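Clikine wraps up first round of hand-held gripper trials

Nundale, Tue 4 October — Clikine has finished comparing 3 hand-held grippers in home kitchens, and the team is thrilled with what it learned! Operators logged 2,648 pickups of everyday small goods.
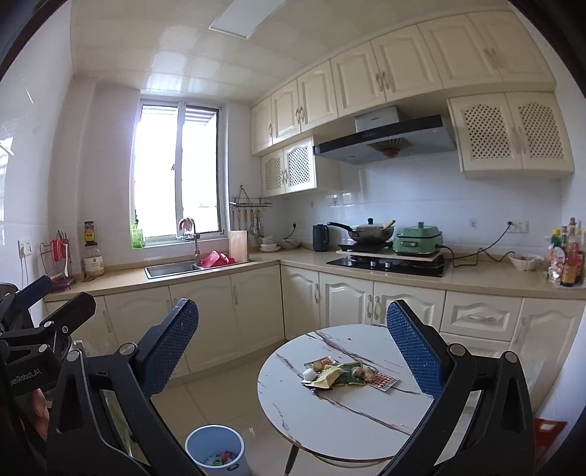
"Packets and sachets are tough little things to grab, and I loved every minute of it," said Rachid Abdel Rahman, who ran the trials. Round two adds 2 new finger pads — testing starts at the Dratgate lab in 5 weeks.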